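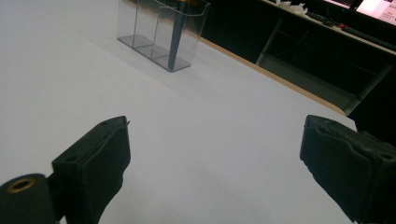 Home Guides Sewing Mending Storage Contact

How to sort a big lot of mixed buttons

Button lots sold by weight are cheap, but they come as one heap. The lot used for this guide came from the Rudimdale flea market and had 3,010 buttons in it, according to the label on the bag. Sorting it took four evenings. A jar from a relative's sewing room will take one.

What you need

A light-colored work surface, a sieve, an old towel, a bowl of warm water, dish soap, a needle and thread, and a box with compartments. Small zip bags are useful for overflow.

Step 1. Take out the junk

Tip out a handful at a time. Set aside anything that isn't a button — hooks, snaps, pins, bits of thread. Throw away cracked buttons unless you want them for crafts. Metal buttons with rust go in their own bag so they don't mark the others.

Step 2. Wash

Wash plastic and glass buttons in warm soapy water, rinse them in the sieve, and spread them on the towel overnight. Don't soak wood, leather, fabric-covered or metal buttons. Wipe those with a barely damp cloth and dry them right away.

Step 3. Sort by type, then by color

First split the pile into shank buttons (a loop on the back) and sew-through buttons (two or four holes). After that, sort by color. White and cream always make the largest group. In this lot there were 800 white shirt buttons, and they went into zip bags of 200 each.

Step 4. Find the sets

Go through one color at a time and look for matches. Check the back as well as the front, and compare the thickness. Thread each set onto a loop of cotton and knot it. The Rudimdale lot gave 221 sets, most of them four or five buttons.

Step 5. Put them away
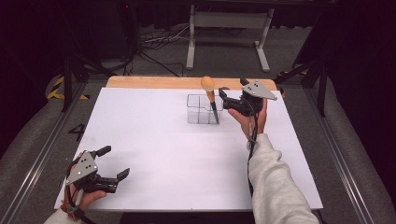 Clear box with divided compartments, on a white board.

Give each color its own compartment and leave some room at the top. Sets stay on their loops. Large coat buttons are better in a jar. The Cika boxes have walls that lift out, and the Skernier ones are fixed but shut tighter. Either will do.

Write the sizes on a card and keep it with the box. Sizes are measured straight across in millimeters, or in "lines" on older cards — 40 lines to the inch.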